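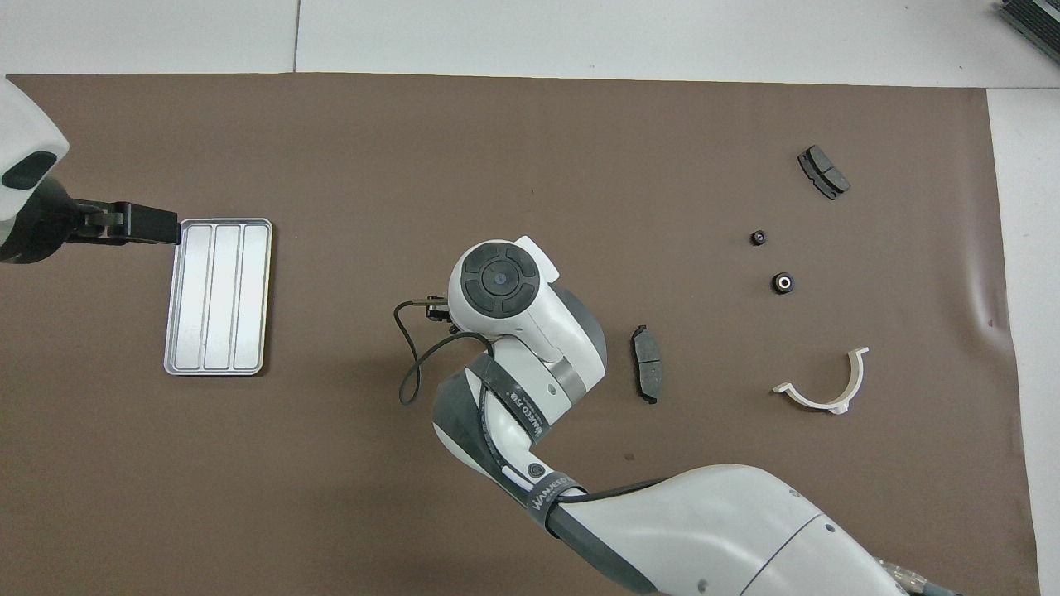 Metal tray with three long compartments on a brown work mat.

Workshop notes: storing, cleaning and reviving drawing and painting materials

Compiled by Triin Pētersons for the shared studio at Pristton. Revised August, with additions on paper storage by Tarmo Grigaitė.

Brushes

Wipe excess paint from the brush with a rag before any solvent or water is used. Most of the paint should leave the brush at this stage. Pull the rag from the ferrule towards the tip and never across the hairs.

Acrylic: rinse in cool water, then wash with plain bar soap worked into the hairs with the fingertips. Hot water sets acrylic near the ferrule and should be avoided. Repeat until the lather stays white.

Oil: rinse in odourless white spirit, wipe, rinse in a second jar of clean spirit, then wash with soap as for acrylic. Allow the first jar to stand overnight. Pigment settles to the bottom and the clear spirit can be poured off and used again. Sludge goes in the marked tin for the council collection point at Stoltville. It does not go down the sink.

Watercolour: rinse only. Soap once a month is enough for sable.

Reshape the tip and dry brushes flat or hanging with the hairs down. A brush stood upright in a jar while wet lets water run into the ferrule, where it swells the handle and cracks the lacquer. Store upright once dry.

Brushes with hardened acrylic can sometimes be recovered by soaking the hairs, up to the ferrule and no further, in isopropyl alcohol for 30 minutes. Comb out with an old toothbrush. Synthetic hair tolerates this better than natural hair. If the hairs have splayed, keep the brush for gesso.

Pencils and charcoal

Sharpen soft pencils with a knife. Rotary sharpeners break the core in grades softer than 4B. Hold the blade still and draw the pencil back against it, turning a little each time. Finish the point on fine abrasive paper, 500 grit.

A pencil that breaks at every sharpening has usually been dropped and the core is cracked along its length. Sharpening it further does not help. Use it in a holder for broad tone, or split the casing and crush the core for powdered graphite.

Willow charcoal is stored in a rigid box, laid in one direction, with a fold of tissue at each end. Compressed charcoal is kept apart from it. The binder leaves greasy marks that willow will not cover.

Putty rubbers are cleaned by stretching and folding. When the rubber no longer lightens on folding, replace it.

Paint tubes

Clean the thread before the cap goes back on. A dry cloth is sufficient for oil, a damp one for acrylic and gouache.

Stuck caps: hold the cap, not the tube, in hot water for one minute, then turn with a rubber jar opener. Pliers shear the neck on small aluminium tubes. If the cap still does not move, cut the bottom fold, squeeze the contents into a small lidded pot and label it with the pigment code as well as the colour name. Names differ between makers.

Flatten tubes from the bottom with the back of a palette knife and fold over twice. Gouache that has dried in the tube can be cut out, put in a pan and used with water. It will be slightly chalky. Dried acrylic cannot be recovered.

Palettes

Glass: leave acrylic to dry, wet it for a few minutes and lift it with a scraper held at a low angle. For oil, scrape while fresh and wipe with spirit.

Wood: scrape, wipe and rub in a few drops of linseed oil after each session. A new palette needs three coats, left a day between each, or it will draw the oil out of the paint.

Rags soaked in linseed oil can heat up and catch fire if left in a heap. Spread them flat outdoors to dry, or put them under water in the lidded metal bin by the back door.

Paper

Store sheets flat in drawers, interleaved with acid-free tissue if worked on. Do not stack more than 100 sheets of heavy paper in one drawer, as the runners on the Juška cabinet bend and the lower drawers jam.

Keep paper off outside walls. Relative humidity near 50 per cent is suitable. Brown spots indicate damp, and affected sheets should be removed from the stack the same day.

To flatten a cockled watercolour, mist the back lightly with clean water, lay it face down on blotting paper, cover with a second blotter and a board, and weight evenly. Change the blotters after an hour and leave overnight. Do not attempt this with pastel, gouache or anything in water-soluble ink.

Masking tape comes off most cleanly if pulled slowly, away from the painted area and back on itself. If it grips, warm it with a hairdryer on the low setting.

Fixative

Spray outdoors or in the extraction booth. Hold the can 30 cm from the work, begin the spray off the edge of the sheet and keep it moving. Three light coats hold better than one heavy coat. Turn the can upside down and clear the nozzle before putting it away.

Spare nozzles, blotters and jar lids are in the Zukiddale crate under the sink.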